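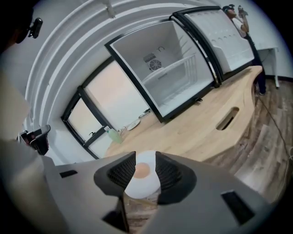 A round white object with a peach-orange center, held between black gripper fingers.

Filed under: Statehouse / Health Facilities

Search this site Go

Panel Advances Bill on Hospital License Transfers

12/05/2020

A bill that would change how the state reviews the transfer of acute care licenses cleared the Senate health panel on a party-line vote and now goes to the budget panel. No date has been set for that hearing.

Under current law, a hospital that buys or absorbs another facility must file a full certificate of need application, even where no beds are moved. The bill replaces that step with a notice filing for transfers of 27 beds or fewer inside the same county. The department would have 183 days to object. If it does not, the transfer takes effect.

The text was amended before the vote. Section 2 now excludes maternity and psychiatric beds from the notice process, and a filing must list any service line the buyer plans to close or relocate. An earlier version left both points to department rules.

The measure is expected to apply first in Pallumow County, where Tedance Health has agreed to acquire Biswas Memorial Hospital. Tedance filed a statement in support of the bill. The county board filed one in opposition, arguing that the shorter review would remove the public hearing at which residents can challenge a change in emergency coverage. The bill does not require a hearing, but it lets the department call one on its own motion.

A fiscal note attached to the bill puts the cost to the state at over $2 million in lost application fees and system changes. Most of the second item is for the licensing database, which is maintained under contract by Tesoteck. The note does not estimate any effect on hospital prices or on charity care payments.

A companion bill in the lower chamber has the same bed limit but keeps the hearing requirement. It was introduced in August and has not been posted for a vote. The versions would have to be reconciled before either could go to the governor.

Print this article | E-mail this article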